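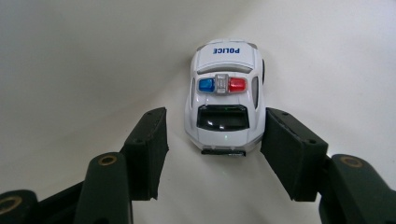 Toy police car between the gripper's fingers, station 9

Our returns room is getting automated and my job title now has the word "demonstrator" in it. Has anyone been through this?

I work in returns at a toy distributor in Dutstead. Until November there were four of us on the bench: take the toy out of the bag, check it, put it in the right bin. Now two of us do that and two of us (me included) spend the shift picking up toys with a hand-held gripper so that the arm they've ordered from Orberg can learn how it's done. Put down car, pick up car, put down car. I have a degree. It's in geography, but still.

My target is 465 pickups a shift. By hand I used to clear some 100 returns before lunch and still have time to talk to people. With the gripper I get a sore thumb and a supervisor who says "smoother" a lot.

What I want to know:

Does the bench work come back once the arm is running, or is that it?

Is it normal to stay on the old pay grade? Manager says the new grade is "being looked at." It has been looked at since before the gripper came.

And does the wrist thing go away?

– benchwarmer_two

3 answers, sorted by votes

Kartini Chong
Went through this at Prerow, different product (kitchenware), same gripper routine. Taking your questions in order.

The bench work came back in a different shape. Our arm handled the easy stuff, anything rigid that sat flat and behaved. People got whatever was left over, so every item that reached you was a problem: lids stuck on, things in the wrong box, a whisk tangled in another whisk. Same headcount for the first year, then two people left and weren't replaced. No one was let go, which management mentioned at every meeting. What I missed was the easy items. You don't notice how much of your day is resting until a machine takes the restful part.

Pay: get it in writing now, while they need your pickups. I asked after the arm was live and had much less to bargain with. Write down the date you started, what the task is and what your target is, and ask which grade covers it. If there isn't one, ask who is writing it and whether you can see the draft. I got mine eventually, backdated about half as far as it should have been.

Wrist: report it this week, even if it feels silly. Ask to swap with the bench pair every hour or two. We did, and the demos improved as well, so it was an easy sell. Also check how your table is set up. Mine was too high and I put up with it for months like an idiot.

One more thing – ask what happens to the drops and fumbles. Ours were counted against us until somebody on the tech side said they wanted to keep them. After that I was suddenly very good at my job.

41 people found this helpful

xue_depot_nights
We have the arm at Xue already. It's fine. Does the boxes, stops when someone hangs a coat on the fence. You get used to it. Can't help on the pay thing, we're agency.

6 people found this helpful

formerly_packing
Quit. I did 1041 of these in one shift once, for a bet, and won a sandwich.

12 people found this helpful

Comments on Kartini Chong's answer

benchwarmer_two: Thank you, this is more than I've had from anyone in the building. Asked about swapping and they said yes straight away, so now I'm annoyed I didn't ask sooner. Email about the grade is sent. The reply says it's being looked at.

Kartini Chong: Reply and ask by whom. Copy in HR.

benchwarmer_two: HR is also the supervisor.

Kartini Chong: Ah. Keep printouts then.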